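Gripper money, then. We've got 3,000 to spend before December and I'd love a second pair of hand-held grippers, because small fiddly stuff like plugs and tins keeps two hands busy. 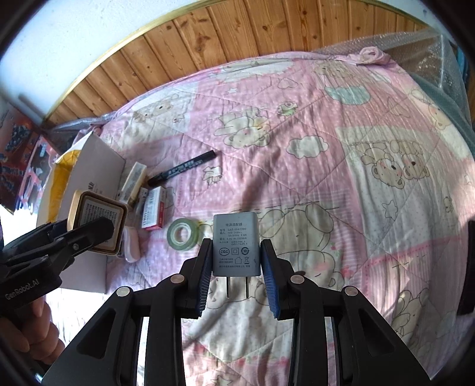

Doğukan Taşdemir would sooner we put it towards spare finger pads and storage first. Fair point! Pads are 393 a set from Skislow, so two sets eats a fair chunk -- and Flarken still haven't quoted for the drives. Small boxes are on the task list too. 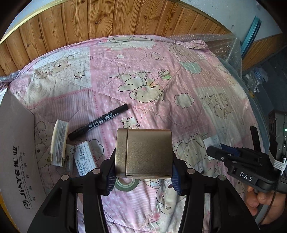
Could we hire a pair for a month before buying? one reader asks. I've emailed Tuncer about rates.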